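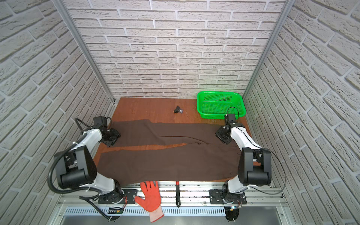 The two-arm folding cell at Pelletier, with a pair of brown trousers laid out on the table.

Planning for the second folding cell: what we're asking for and why

Budget requests for next year go in this November, and the folding project finally has a real one to put in! If you've walked past the Pelletier end of the building lately you know the cell by its white brick walls (yes, the pattern was picked on purpose, and yes, it's only paneling). It has been running since spring as a bench for garment handling: trousers first, then shirts, then whatever the laundry partners at Brindbridge send over in the van. We'd like to build a second one, and this item is meant to give everybody a look at the shopping list before it gets typed into the form.

Lucie Sandhu has kept the spending log for the first cell, and it's a great read if you like that kind of thing. The arms were the big purchase and nobody was surprised by them. What did surprise us was how much went to the stuff in between: aluminum extrusion, brackets, mounting plates, cable, wrist cameras, power supplies, and a frankly amazing number of T-nuts. We placed 27 separate orders, and 7 of them were for hardware we had simply forgotten to put on the previous one. Every order has shipping on it. So the second cell gets one frame order, one electrical order, and a box of spares bought at the same time.

The layout stays the same, because we love it. Two arms on the front rail, one at each corner, facing a wooden tabletop with walls on three sides. A person can stand at the front and lay out the next garment, and either arm can get to its own end of a pair of adult trousers. Keegan Gill wanted to go wider and mocked it up with tape on the floor (thank you, Keegan, for the tape that is still on the floor), but a wider table means longer arms, and longer arms put us in a whole different price range.

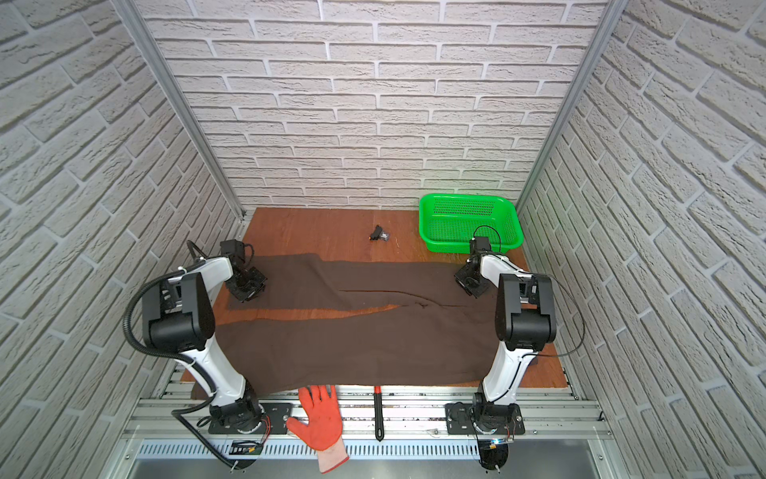 Cables are where I'd happily spend more. On the first cell we bought the length the drawing called for, and the drawing didn't know about elbows. Every wrist needs enough slack to turn all the way over without the line dragging through the cloth, and there has to be some way to hold that slack out of the work area. Harvey Morin has priced proper cable management from Wadier for both cells, and it comes in at $300 a cell. I think that's a bargain for the hours it would give back. Harvey also wants enclosed housings for the small boards on the frame, with the wiring brought out through strain reliefs, and that's going on the list too.

Tabletops next. Wood has been great to work with. You can screw a fixture into it, sand it, and swap it out in an afternoon, and the arms have been kind to it so far apart from scratches and scuffs. The plan is to buy two spare tops cut to size with the holes already drilled. We did price a molded surface and it looked beautiful, but it would have eaten the whole camera budget, and the cameras earn their keep every single day.

About those cameras! Trevor Morin has been going through the wrist views with the software folks, and they make the best case for the money of anything we own. Up close you get seams, pockets and the fold of a waistband, and those are the details that tell you which way up a garment is lying. He'd like one spare wrist camera per cell on the shelf, plus lens wipes by the carton.
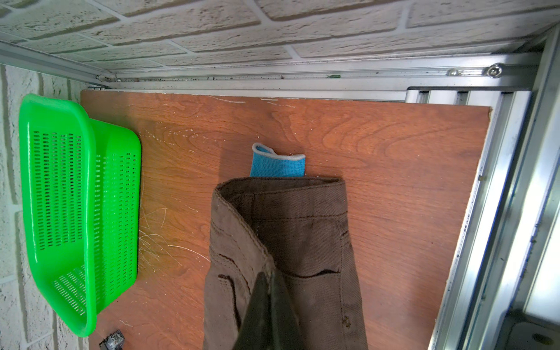
Wrist camera view: gripper fingertips over the brown pants, near the waistband fold.

A few smaller lines on the request: more plastic baskets, work gloves in extra sizes, a brush for the rail channels (lint and specks get in there fast), and a small shop vacuum that lives with the cell so we can stop borrowing the one from shipping. None of it costs much. All of it came out of somebody's pocket last time, and Fitzgerald Castellanos still has the receipts.

Still open: whether we buy the arms outright or take the lease Citis has offered. Lucie is putting both versions side by side, with service and spare grippers included in each. If you've leased equipment here before and have opinions about how the end of the term went, please go find her. Notes on the rest of the list can come to me or go on the clipboard by the cell.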